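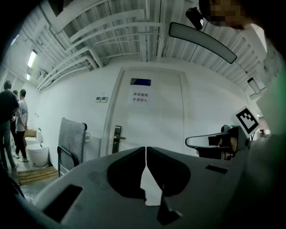

Man müsse die Wörter erst hören und dann schreiben, meint Themba Makhubela, umgekehrt gehe es fast nie gut. Ich habe diesen Satz in mein Heft notiert und später Tae-yang Song vorgelesen, die mit ihm zusammen das kleine Wörterbuch der Hausnamen herausgibt. Sie hat gelacht. »Das sagt er immer, und danach schreibt er trotzdem zuerst.«

Es geht um Namen, welche in keinem Grundbuch stehen. In Ikside heißen viele Häuser anders als die Familien, die in ihnen wohnen. Eine Familie kann seit drei Generationen dort leben und wird im Dorf noch immer nach dem Schmied genannt, der vorher da war. Song und Makhubela sammeln diese Namen seit dem Jahr, in welchem die alte Post geschlossen wurde. Bis jetzt sind es 407 Einträge.

Ich fragte zuerst, wie man mit so einer Arbeit beginnt. »Mit dem Briefträger«, sagte Song. »Er kannte beide Namen, den amtlichen und den richtigen.« Sie sagt wirklich »den richtigen«, und Makhubela hat ihr an dieser Stelle widersprochen. Für ihn sind beide Namen richtig, nur habe der eine mehr Papier hinter sich.

Die Schreibweise ist ein Streit, der im Buch sichtbar bleibt. Für ein einziges Haus am oberen Weg haben sie 15 Formen gehört, je nachdem, ob jemand aus Ikside kommt oder aus Vudura, dem Nachbarort auf der anderen Seite vom Bach. »In Vudura verschluckt man das Ende«, erklärte Makhubela. »Die Leute dort sagen, wir hängen etwas an, das nicht dazu gehört.« Im Buch steht jetzt die längere Form vorne, die kürzere in Klammern. Zufrieden ist er damit nicht. 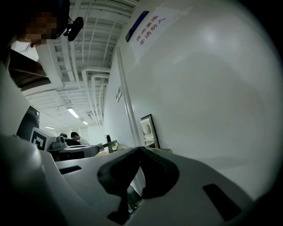
Schwieriger sind die Spottnamen. Manche sind hundert Jahre alt und tun keinem mehr weh, andere schon. Song erzählte von einem Hof, dessen Name auf eine verlorene Wette zurückgeht. Die Enkelin wollte ihn nicht gedruckt sehen, ihr Bruder bestand darauf. »Wir haben gewartet«, sagte Song. »Im April kam ein Brief von beiden, mit einer Erklärung, die länger war als unser ganzer Eintrag.« Der Name ist nun drin – die Erklärung auch, leicht gekürzt.

Weggelassen haben sie 19 Namen. Welche, wollte mir keiner von beiden sagen, und ich habe nicht ein zweites Mal gefragt.

Mich hat noch interessiert, ob auch neue Hausnamen entstehen. Makhubela zögerte. In der Siedlung unter der Kirche, sagte er dann, gebe es ein Haus, das alle »beim Gelben« nennen, obwohl es inzwischen grau gestrichen ist. »Das ist ein guter Anfang. Wenn die Kinder es noch so sagen, nehmen wir es auf.« Song würde es schon jetzt aufnehmen. Sie findet, ein Wörterbuch darf auch einmal zu früh sein.

Die zweite Auflage soll eine Karte bekommen, auf welcher die Häuser mit ihrer Nummer eingezeichnet sind. Wer einen Namen weiß, der noch fehlt, kann ihn den beiden auf einem Zettel oder per Brief mitteilen, am besten mit dem Hinweis, von wem man ihn gehört hat.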